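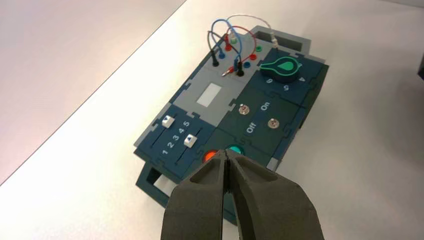

A dark teal modular test board on a white tabletop

Ouellet rules football

Ouellet rules football, usually shortened to Ouellet or "the hill game", is a form of touch football played by two teams of eight on a sloping pitch. It grew up in the town of Ouellet, where the only public field large enough for football falls steadily from one end to the other, and it has since spread to the neighbouring towns of Voveo, Ollora and Undero. The game borrows its downs and its forward pass from gridiron football, its kicking out of hand from rugby, and its attitude to weather from nowhere in particular. It is fast, noisy and wonderfully easy to follow from the touchline, and it has a loyal following well beyond the size of the places where it is played.

Name

The sport has never had one agreed name. Players in Ouellet simply call it football. In Voveo and Ollora it was long known as slope football, and older fixture cards from Undero use "down-and-over", after the shouted call that begins each half. "Ouellet rules" came into common use when the four towns began playing each other regularly and needed a way to say whose version would be used on the day. The abbreviation OR appears on club badges but is hardly ever spoken aloud.

Origins

Gridiron football was already popular in the district when players in Ouellet began adapting it to their field. A full-sized side could not be raised every week, pads were expensive, and a team defending the lower end had a hopeless time of it for as long as the half lasted. The earliest local changes dealt with that last problem. Instead of changing ends once, the teams changed after every score, so that a side which had just scored going downhill had to defend against opponents with the slope now in their favour. This is still the heart of the game and the thing newcomers enjoy most. A lead built up quickly can vanish just as quickly, and a heavy defeat is much rarer than in the parent sport.

Tackling was dropped early on and replaced by the two-handed touch. The open kick, described below, came in from Ollora, where a number of players also played rugby.

The pitch

An Ouellet rules pitch is 80 paces long in most towns, although the laws set only a smallest size and let each club use the ground it has. The line at the top of the slope is the head line and the line at the bottom is the foot line. Behind each is a scoring area called the apron. There are no goalposts. In their place, a crossbar-height rope is strung between two poles at the back of each apron, and kicks must pass over it.

The slope itself is left to nature, though the laws require that it run along the pitch and never across it. Undero's ground, which dips gently in the middle before rising again to the head line, was allowed only after long argument, and visiting teams still complain about it with great pleasure. Ollora has the steepest pitch and Voveo the flattest. The record crowd for a match at any of the four grounds is 800, set at Ouellet for a spring final in which the home side did not take part.

Play

Each team has eight players on the field: three at the line, one passer, two runners and two wide players. Substitutions are unlimited but may only be made when the ball is dead. A match is made up of two halves of 34 minutes, with a break of 15 minutes between them. The clock runs throughout except when a player is hurt or the ball has been lost, the second of which happens more than visitors expect at the foot end.

The attacking team has four downs to reach the next marked line. If it does, it earns another four. A down ends when the player with the ball is touched with both hands, when a forward pass hits the ground, or when the ball leaves the pitch. So far this will be familiar to anybody who has watched gridiron. The differences start with the kick.

The open kick

Any player behind the line may kick the ball at any moment, on any down, and once it has been kicked it belongs to whoever gets to it first. Going downhill, the open kick is a superb attacking weapon, as a low ball will skid and roll a very long way with half the players on the field in pursuit. Going uphill it is a brave choice. A kick that does not reach the head apron tends to come back, and the sight of a ball trickling down past the person who kicked it is one of the great comic pleasures of the sport.

A kick may be blocked, and a blocked kick stays in play. Blocks close to the foot line are the most common way for a defending side to score. Teams spend a good deal of practice time on protecting the kicker for this reason, and a reliable line is prized as highly as a fast runner.

Changing ends

After each score the whistle is blown twice and the teams swap ends at a walk. The side that has just conceded receives the ball at the head line and attacks downhill. If neither team has scored by half-time, the ends are changed anyway. A team that stops the downhill attack and takes the ball must then work its way up the slope, and an uphill score is worth more, as shown in the next section.

Scoring

A touchdown scored downhill is worth 4 points.
A touchdown scored uphill is worth 6 points.
A kick over the rope is worth 2 points from either end.
A blocked kick recovered in the apron is scored as a touchdown in the direction of play.

There is no extra kick after a touchdown. Drawn matches stand as draws in the league. In knock-out play they are settled by the climb, in which each team is given a single set of four downs from the foot line. The side that gets further up the slope wins, and a level climb is played again.

Tactics

Because the advantage moves with every score, the best teams are those that can hold firm for a few minutes when the slope is against them. Two broad styles are recognised. The Ouellet style relies on short passes and steady gains, using every down and keeping the ball away from the other side for as long as possible. The Ollora style, shaped by that steep home pitch, is built on early kicks and quick chasers, and is thrilling to watch when it works. Voveo teams have traditionally played something close to ordinary touch football and are often the strongest going uphill. Undero sides make clever use of their dip, hiding a wide player's run in the low ground until the pass is already in the air.

Wet weather changes everything. Footing is worst near the foot line, where water collects, and captains who win the toss on a wet day nearly always choose to start at the top.

Equipment

The ball is slightly rounder than a gridiron ball and has a rougher surface for grip. Players wear studded boots, shorts and a numbered shirt, and mouthguards are required in league play. Pads and helmets are not allowed. Head-line defenders often wear gloves in winter. Match officials carry a whistle and a short striped stick, which is pushed into the turf to mark the spot of each touch. Chains were tried for measuring downs but proved awkward on a slope, and painted lines are used instead.

Competitions

The four towns play a league that begins in September, stops for the worst of the winter and ends in April. Each club meets every other club home and away. The top two then play a final, which moves between the four grounds in turn. A shorter knock-out cup is held in June, when the pitches are at their driest and the open kick is at its most dangerous. Mixed teams are usual in the cup and permitted in the league.

Junior matches use six players a side, shorter halves and a softer ball. The junior game leaves out the climb, and drawn matches are shared.

Related games

Ouellet rules football shares its four-down structure with gridiron and flag football, and its free kicking with rugby and the older village football games. Flat-ground versions have been played indoors, with teams changing ends after a score as usual, though most regular players regard these as training.

See also

Touch football
Flag football
Village football games
Punt (gridiron football)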